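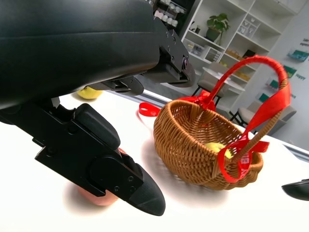
Photographs: Selvanayagam Institute, course picture collection

Module 3274: Exhibition and Display Practice
Handout for Unit 7: Dressing the Table

Students should read this handout before the practical session in Room 3132. It follows on from the notes on walls and floor plans and assumes that the terms used there are understood.

1. The table as part of the stand

A table on an exhibition stand is seen from a distance first and from close by afterwards. From a distance, visitors take in the colour of the top and one or two larger shapes. From close by, they notice surfaces, edges, crumbs and fingerprints. A layout must be checked from both positions before the hall opens.

White tops are widely used. They suit most house colours and reflect the hall lighting upwards on to the objects. They also show every mark, and under strong light pale objects may seem to fade into them. Warm or dark colours hold their shape better. A natural wicker basket, for instance, stands out well on white, and a red ribbon wound round its handle gives the table a single strong accent that can be picked out from the aisle.

2. Baskets and fruit

The basket is usually the tallest item in a table setting, and an arched handle adds height without blocking the view of whatever stands behind it. Bows should be tied at the foot of the handle. Loose ribbon tails may lie on the table, provided that they do not hang over the edge, where sleeves and bags will catch them.

Fruit should be chosen for clear differences in colour and outline. Red and yellow-green pieces can be told apart at once; two kinds of green apple cannot. Pieces may be placed in the basket, beside it, or both. Where fruit is set out singly, leave enough bare table between the pieces for each to be seen by itself.

Students often ask whether real or artificial fruit is to be preferred. The Voritz guidelines, which this module follows, permit either, but the two must not be mixed on one table. Real fruit is to be inspected each morning and bruised pieces removed.

3. Wall graphics and the background

The table is never viewed alone. In most stand layouts the wall directly behind it carries the exhibitor's name, bands of colour or a pattern, and these form the background to everything placed in front. 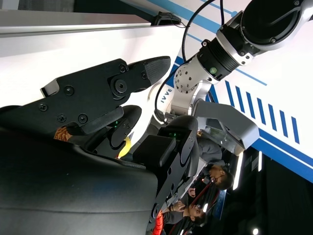 A white wall with graphics in one colour, such as blue, leaves the designer a good deal of freedom. Red, orange and yellow objects will read clearly against it. Blue objects should be used sparingly – they tend to be taken for part of the wall. Slanted stripes give a sense of direction, and a long object placed at a different angle in front of them can look like a mistake.

4. Printed ware

Mugs, bowls and similar items bearing the exhibitor's name repeat the wall lettering at a size that can be held in the hand. The lettering should match the wall in colour and in form.
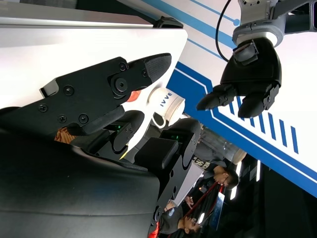

Fig. 3. White mug with "IVVE" in dark blue.

One or two printed items are sufficient. A full row belongs on a giveaway counter, which is treated separately in the Panitau case notes.

5. Preparation for the practical

Each group will be given a white table, a basket, ribbon, fruit and one printed mug. Groups are to submit a sketch of their layout, seen from the front and from above, together with a short written account of their colour choices. The exercise is marked out of 100. Sketches made with the Zarnel template are accepted, as are clear drawings by hand.

Tables must be cleared and wiped at the end of the session, and ribbon returned to the box by the door.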